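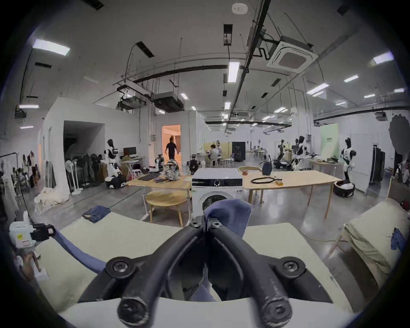

**Skekik: A Quiet Half Hour Before Bed**
Project report by Jucélia Caldeira, Janka Brabec and Erdal Ertürk
Holistic Wellness Practice, second year, Sandard College
August 29, 2025

When the three of us first sat down to choose a topic, we had big ideas about a full retreat weekend with meals and a sound bath and I don't know what else, and our supervisor, Ayten Uçar, very kindly let us talk ourselves out of it. What we were left with was much smaller and (I think we'd all agree) much dearer to us: an evening wind-down routine that a tired person could follow at home, with slow breathing, some gentle stretching and a few lines in a notebook.

## What we did

We invited 12 adults from the Toprak neighborhood to try the routine for seven weeks. Most of them had answered a flyer Janka put up at the library, and a couple came along with a friend. Each evening they did ten minutes of breathing, ten minutes of stretches on the floor or in a chair, and then wrote down how the day had gone and how they had slept the night before. Once a week we all met to practice together and drink an enormous amount of lemon balm tea.

Tuncay Gezer, who teaches the breathing module, looked over our script and made us slow it down a great deal. My first recording rushed through the counting as if I had a bus to catch!

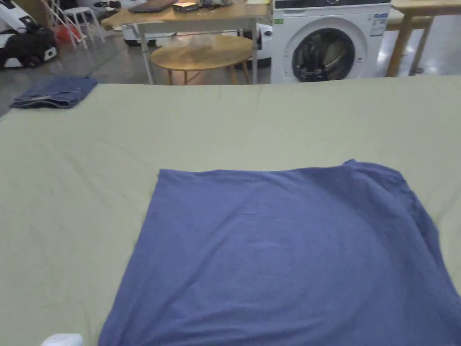
## What people told us

The notebooks were the best part of the whole project. Adding up all the entries came to a little over 2,000 words, and I read every one of them, some of them twice. Nine people wrote that they fell asleep more easily by the end. Two noticed no change, and one stopped in the third week when her work shifts moved to nights, though she still came for the tea.

The chair stretches were liked far more than the floor ones. We had expected the opposite, and Erdal rewrote the handout in week four so that the chair versions came first.

## What we would change

We had no comparison group, so we can't say how much was the routine and how much was simply the company. We'd also ask people to rate their sleep *before* starting, which we forgot to do and only noticed when it was far too late. Ayten has suggested a second round in September with a proper sleep diary, and Janka is already working on the new flyer.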